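Moving my mother's recipes out of the notebook

15/03/2025

I finished typing up my mother's recipe notebook this week. It took most of the winter. There are 55 recipes in it, and I thought I would be done in a few evenings.

The notebook is a school exercise book she bought in her first year in Jarkthorpe. The pages near the front are neat, with full measurements. Further in, she stopped writing amounts for salt, oil, turmeric or onions. By the last third a recipe might be four words and the name of whoever gave it to her. One page says "Homa's rice, but less" and nothing else.

Homa is Homa Fallahi, who lived two doors down from us when I was in school. I called her. She remembered the rice and said my mother had always used too much butter, so "less" probably meant less butter. I wrote down Homa's version and put a note under it saying where it came from. 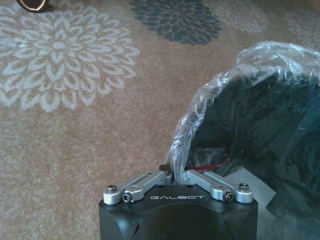
The gripper up close.

The main problem was units. My mother cooked with a tea glass, a soup spoon and a blue bowl. The tea glass is still in the kitchen cabinet, so I filled it with water and weighed it. The blue bowl broke years ago. I had to work backward from the bread recipe, which is the only one that gives both a bowl and a weight. It calls for 800 grams of flour, or "the bowl, full, and then flat." That gave me something to start from, and the bread came out the way I remember it on the second try.

Oven temperatures were harder. The old oven was a Veka with a dial numbered from one to six, and the numbers never matched what was going on inside. Most of the recipes just say "four." I settled on a moderate oven for all of them and checked early. The walnut cookies need 10 minutes and no more. The eggplant dish needs 60, covered for the first half – she left out the covering, and my first one dried out.

I also had to decide what to do about the spelling. She mixed three languages, sometimes in one line, and spelled English words the way she heard them. I kept her spelling in the titles and fixed it in the instructions. My cousin thinks I should have left everything alone. I see his point, but he does not have to cook from it.
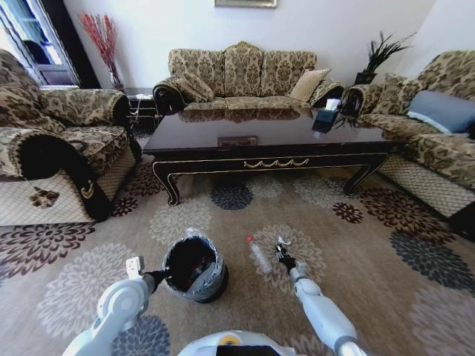

Some pages I could not solve. There is a soup that starts at step three. I think a page fell out before I was old enough to notice. Issa Nasrallah, who ran the grocery where she did her shopping, thought it might be a lentil soup with dried lime, going by the rest of the ingredients. I tried it that way and it was fine, but it was not a soup I had ever eaten at home. I typed it in with the first two steps blank.

For printing I used plain paper in a ring binder with plastic sleeves. A bound book would look better, but I want to be able to take one page out and lean it against the toaster. I made three copies. One stays here, one goes to my cousin, and one goes to Homa, who asked for it in large type.

The notebook itself is in a drawer now, wrapped in a dish towel. The tape on the spine has gone brown and I do not want to open it much more. If anyone knows a good way to repair an old exercise book without gluing the pages together, please leave a comment. I still have to add an index, and the pickles need their own section.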